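Preparing Gray Storage Bins for Reuse
Facilities Handbook, Section 5
Revised February 2015

This section sets out the procedure for cleaning, inspecting and returning rectangular storage bins to service at the Plarlow and Brakeck sites. It applies to all rigid gray bins with sloping walls, whatever they last held. Fabric totes and wire baskets are covered separately.

Before You Begin

Assemble the following at the wash station: a stiff nylon brush, a soft cloth, a plastic scraper, a bucket of warm water with mild detergent, a second bucket of clean water, and a supply of blank labels. Metal scrapers are not to be used on bin floors.

Confirm that the bin has been signed out of use on the bin register. Bins that are still assigned to a work area must be left where they are until the supervisor of that area releases them.

Step One: Empty and Sweep

Remove all contents and place them in a holding tray marked with the bin number. Tip the bin forward onto its front wall and tap the underside to free loose grit. Sweep the corners with the nylon brush, working from the far wall toward the front.

Step Two: Wash

Apply the detergent solution to the walls first and the floor last. Sloping walls drain toward the floor, and dirty water collects where the two meet – allow extra time along this seam. Adhesive residue may be softened with a damp cloth left in place for 20 minutes and then lifted with the plastic scraper.

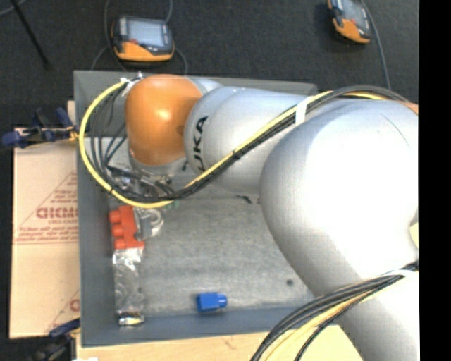 Rinse with clean water and stand the bin on end to drain. Do not stack bins until they are fully dry. Staff at the Alarcón annex, where drying space is limited, may use the overhead racks, provided the load on any one rack does not exceed 80 pounds.

Step Three: Inspect

Light scuffing and uneven color on the bin floor are normal and do not require action. The following conditions do:

Cracks of any length in a wall or at a corner
Gouges deep enough to catch a fingernail
Walls that bow outward when the bin is set on a level surface
Rims with sharp or broken edges

A bin with any of these conditions is to be tagged and moved to the repair shelf. Bins may not be patched with tape.

Step Four: Label and Return

Attach a new label to the outside of the front wall, near the upper left corner, and enter the date of cleaning in the register. The register was renumbered in August and now lists 3,803 bins; older numbers beginning with a letter are no longer valid and should be replaced when found.

Return clean bins to the Sindow storeroom. Stack them by size, with labels facing the aisle. Bins of different sizes must not be nested together.

Questions about this procedure should be directed to the Facilities Office at Plarlow.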